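Teaching an arm to pack a bag at the Jadedside workshop
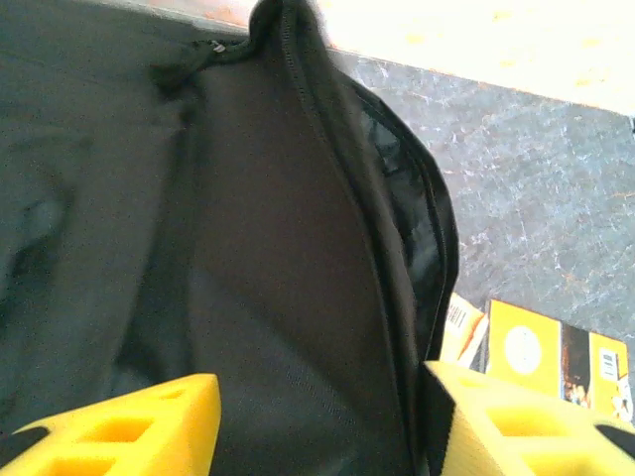
Two of the regulars at Jadedside will tell you that cloth is the wrong thing to start on, and that a sensible person would have spent the first month on blocks. The builder I went to see has heard it plenty of times and started on a bag anyway.

I'd better say up front that I'm a hobbyist myself (I solder badly and I own too many clamps), so I was there as much to steal ideas as to write anything down. She asked me to leave her name out, partly because her day job is in accounting and she'd like to keep the two apart. Fine by me! We talked at the back of the workshop with the arm between us, and she stopped every few minutes to fiddle with a cable.

"I wanted something that would pack my bag for me," she said. "That was the whole plan. I'm always late and I always forget something, so I figured, okay, how hard can it be?"

Pretty hard, going by her notebook. She has logged 733 tries since she moved the project out of her kitchen, each one with a line or two of handwriting next to it. A lot of the lines just say "slipped." One says "lunch."

The arm came secondhand from a place called Anbridge, which was clearing out its back stock, and it cost her less than her bike. The software is Mandgate, a little control program that gets passed around the workshop. She swears at it constantly and won't hear a word against it. The fingertips are the part she's proudest of, bright yellow with a grid of openings through them, and she's on version 3.

"The first ones were solid, and they just shoved everything," she told me. "You'd go in for the edge of the bag and the whole bag would leave! These have some give in them, or enough that I stopped cursing so much."

I asked why she picked black fabric, which seemed like a cruel thing to do to a camera that sits down by the gripper. She laughed for a while.

"It's the bag I own. I did think about buying a nice orange one. Then I thought, no, I'd be building a robot for a bag I don't use."

So she's been chasing the zippered edge instead. It stands up from the rest of the cloth and catches some light along the seam, and she reckons that's a better thing to aim for than the opening, where it all goes dark. With the lamp on the right she gets a grip 70 times in a hundred. Her goal is 98, and then she'll let herself work on putting things inside.

"Don't print a date for that," she said, so I won't.

She borrowed the slow approach from the Onyshchenko build two benches over, where the arm creeps the last little stretch and checks again before it closes. It makes each try painfully long. I watched a few and caught myself leaning toward the table, as if that would help.

Next up is the zipper pull, which she wants to leave until October is over and her work calms down. It's small, it's shiny and it never hangs the same way twice. I asked if she had a plan for it.

"Smaller fingers, maybe. Or a big loop of string tied to it, which my mother suggested, and I'm annoyed at how good that is."

Then she went back to her cable, and I went home and looked at my own bag for a bit.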